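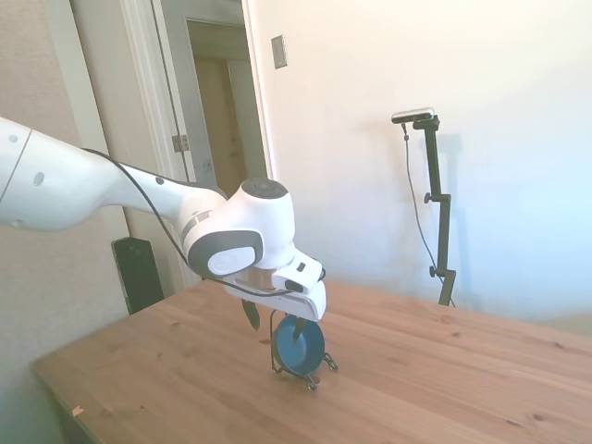

Figure 1. The arm at the drying rack task, with one finger in the blue bowl.

Can a Robot Arm Do the Washing-up Yet?
Final report, Ollstead project group, 6/29/20

1. What we wanted to find out
Our question was whether a single arm with two fingers can do the small jobs that come after a meal. We left out washing itself and looked only at moving bowls and cups between a table and a wire stand. We called the set-up Bruleo.

2. Method
We recorded 191 attempts by hand control and used 138 of them to train the program. The rest were thrown out, mostly for dropped items or a blocked camera view. We then let the arm work alone on six tasks. A run counted as a pass if the item ended where it should and nothing was knocked over.

3. Results
Cups were easier than bowls. A cup can be gripped almost anywhere on its side, while a bowl has to be taken by the rim, and the fingers often came down too far in or missed the edge. Tilted bowls were the worst case. When the grip was good the arm was slow but steady. It did not notice when it had lost an item and carried on with the empty fingers.

The light stand also moved when it was pushed. Taping it down helped, but a kitchen rack at home would not be taped, so we report those runs separately.

4. Discussion
We would not leave this arm alone with a real sink of dishes. A person clears the same table in a fraction of the time and can cope with a rack that has shifted. For a canteen or shop floor, where every bowl is the same and the rack is fixed, the job looks much closer to possible.

5. Further work
Next year's group should add a force sensor to the fingers and try a second kind of stand.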